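Print this page
E-mail this page

Nuttall Baking Development Fund
Progress report: stable buttercream and tiered cake work, second period

Prepared by the Lununley test kitchen for the fund manager

Summary

Work in this period covered the buttercream holding trials, the move from four-layer to three-layer tiers, and the first draft of the decorating handbook. The holding trials are complete. The handbook is behind schedule by one chapter. Spending is within the grant of $3,000, and no change to the budget is requested.

Buttercream holding trials

The aim was a meringue buttercream that keeps a piped edge at summer room temperature without added shortening. We tested three ratios of butter to egg white. Each batch was piped with the same star tip onto chilled sponge and onto plain board, then left at room temperature for the length of a normal reception.

The leanest ratio held its edge but tore when smoothed with a bench scraper. The richest smoothed well and slumped at the base of each rosette. The middle ratio is the one we will carry forward. It takes gel color evenly up to a medium shade. Deep red and black still weaken it, and for those colors the handbook will call for a chocolate base.

Sugar syrup temperature had more effect than we had allowed for in the plan. Batches made with syrup taken off the heat early were loose from the start and did not recover with longer whipping. The written method now gives a thermometer reading in place of a time.

Tier construction

The Oltgate kitchen baked the tiers for this part of the work. Three thicker layers replaced four thin ones, with the total height unchanged. The tiers needed less filling and leaned less after being moved by car. Dowel placement stayed the same. One tier cracked along the top layer during stacking – the sponge had been frozen and was not fully thawed at the center.

Cake boards from Ustover were used throughout. The larger size bows slightly under a filled tier, and we now double it and tape the edge.

Display and finishing area

Finished cakes are set out on a covered table against a light wall. A pale covering was kept for all finishing work so that color differences between batches are easier to judge. The same arrangement will be used for the next period.

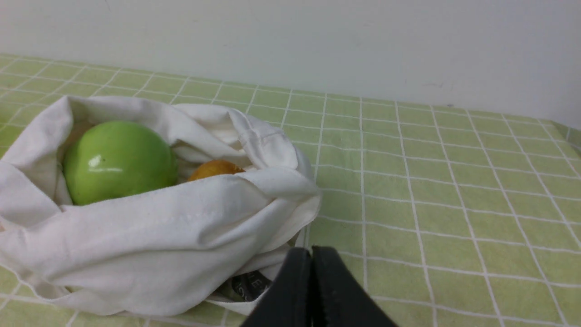
Decorating handbook

Chapters on leveling, crumb coating and basic borders are drafted. The chapter on fondant is not. It depends on the drying tests, which were moved to June when the proofing cabinet was needed for bread classes. The recipes have been rewritten with weights first and cups second.

Training sessions

Sessions at Lununley and Oltgate drew 30 learners against a target of 20. We issued 444 practice sheets for piping, and the shell border sheet will be redrawn at a larger size. Several learners asked for a left-handed version of the rose petal instructions – this has been added to the handbook outline.

Open items

Fondant drying tests, including the batch with added tylose.
Choice of a transport box for the tallest tier.
Second reading of the allergen page, which still lists almond extract under flavorings only.

Next period

The fondant chapter will be drafted once the drying tests are finished. The chocolate base for dark colors will be tested by the same method as the buttercream. Receipts for ingredients and boards will be sent with the next claim.

Print this page
E-mail this page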